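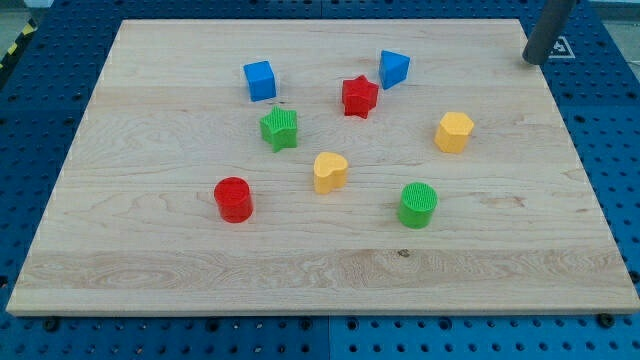

One reader objects that a mouse's polling rate is a number for the box and has no effect on the hand. The objection is fair at the low end of the market, where the sensor is the weaker part. It holds up less well with the Nondon 16, a wired model from Fullum that lets the rate be set per profile and stores the setting on the mouse itself.

Polling rate is how often the mouse reports its position to the computer. At 125 Hz a report goes out every eight milliseconds. At 1000 Hz it goes out every millisecond. The gap shows up most on a fast display, where several frames can be drawn between two slow reports and the pointer moves in visible steps.

## Sensitivity

The Nondon 16 adjusts in steps of 200 DPI, and the button behind the wheel cycles through whichever steps are saved. Most desktop work sits comfortably at the lower settings. Higher values mostly help people with two or more wide displays, and they make small targets harder to hit unless pointer speed is lowered in the operating system.

Firmware 2401 changed how the sensor handles lift-off. Before the update, tracking continued for a short distance after the mouse left the pad, so each reset of the hand shifted the pointer. The new setting has two levels – low and medium – and low is the better choice on cloth. On a hard pad such as the Alau, medium gave fewer dropouts.

## Switches and cable

The main buttons use mechanical switches with short travel and a firm return. The side buttons are softer and sit slightly too far forward for a small hand. The cable is braided and stiff for the first week. A clamp on the desk edge cures most of the drag, and 40 cm of slack between clamp and mouse is enough.

Ham, the companion software, is needed only to write profiles. Once they are saved it can be removed, and the mouse keeps its settings when moved to another computer. Macros are the exception: they run only while Ham is open.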